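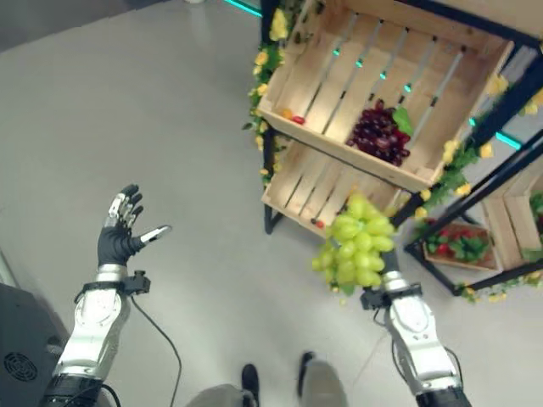
Robots join the fruit and veg packing team at Jastaneo

News > Technology > Food and Farming

Reading time: 3 minutes

Print this page | E-mail this page

Jastaneo has put two-armed robots to work in its produce hall at Kasmont, and the packers who share the floor with them sound as pleased as anyone. The machines move grapes, tomatoes, lettuce and other loose produce between wooden crates, a job that until July was done entirely by hand.

It's a lovely thing to watch. Grapes are awkward even for people – they swing, they snag, and a squeeze in the wrong place means a bunch that can't be sold. Conveyor systems and suction cups have never coped well with them, so the company went for jointed hands with proper fingers and thumbs. The hands came from Mbeki, a small engineering firm, and the software that plans each grip is called Jekov.

The hall now has six robots and a packing staff of 57. Jastaneo says the number of staff hasn't changed and that no shifts were cut when the machines arrived. What has changed is who does what. Packers used to spend most of the day bending and reaching over crates. Now they take turns as robot minders, staying close by while the arms work, setting out the next crates and stepping in if a bunch gets caught on a slat.

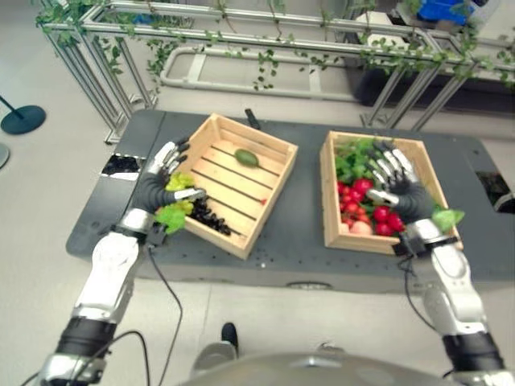 Sorting by eye is still a job for people. The packers decide what is ripe enough to go out today and what should wait, and they have been teaching the engineers a good deal about it (one long afternoon was spent entirely on how to hold a lettuce so the outer leaves stay on!). Several of their tips have gone straight into the way the robots pick things up. Bunches are now taken from lower down, and mixed crates are filled with a gap left for the fingers.

Every packer was offered eight days of training, on full pay, before the robots were switched on. It covered safe distances, the stop button, and how to guide an arm through a new movement. Over 100 produce movements have been taught this way so far, most of them by people who had never been near a robot before last summer. Minders also get a slightly higher hourly rate, agreed with the staff forum in advance.

There are grumbles too. The robots are slower than a good packer, and on busy mornings the older hands can get impatient waiting for an arm to make up its mind. Some staff miss chatting across the benches, as the new tables are set further apart. The company has promised to look at the layout again and may bring two of the tables closer together.
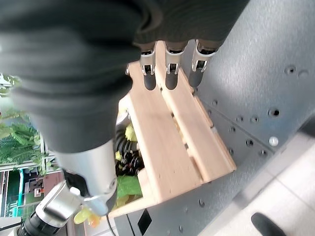
Page last updated: 4 Jan 2022

The next step is soft fruit. Strawberries are the big test, and the engineers and packers are working on them together in short sessions at the end of the early shift – partly because that's when there is bench space to spare. Peppers are coming along nicely too.

Staff from Jastaneo's other sites can book a visit to the hall through their shift manager. Places on the next round of minder training will go first to packers at Kasmont who missed the summer course.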